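Entretien des plans de travail mats

Les surfaces mates marquent plus vite que les surfaces brillantes : le relief microscopique du revêtement retient le gras et le calcaire. Un entretien hebdomadaire suffit dans la plupart des cas.

Nettoyage courant
Diluer 3 gouttes de savon neutre dans 500 ml d'eau tiède. Passer une microfibre bien essorée, par bandes parallèles, puis rincer à l'eau claire. Sécher aussitôt avec un second chiffon.

Traces grasses
Appliquer de l'alcool ménager coupé d'eau à 50 %. Laisser agir une minute, essuyer sans frotter. Le nettoyant Clenix mat convient également, à condition de bien rincer.

Calcaire
Vinaigre blanc, 200 ml par litre d'eau. À proscrire sur la pierre calcaire et le marbre.

À éviter
Poudres à récurer, éponges abrasives, cires, gomme magique. Cette dernière lustre le revêtement et laisse des zones brillantes définitives.
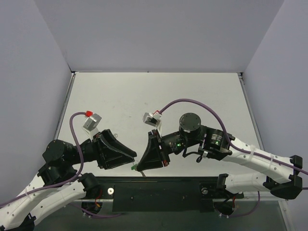
Les bordures métalliques se traitent à part, dans le sens de la longueur, avec un chiffon à peine humide. Contrôler le joint une fois par an, en septembre par exemple, et reprendre au silicone neutre les parties décollées.

Fiche rédigée par Katalin Kovács, mise à jour le 31 juillet 2026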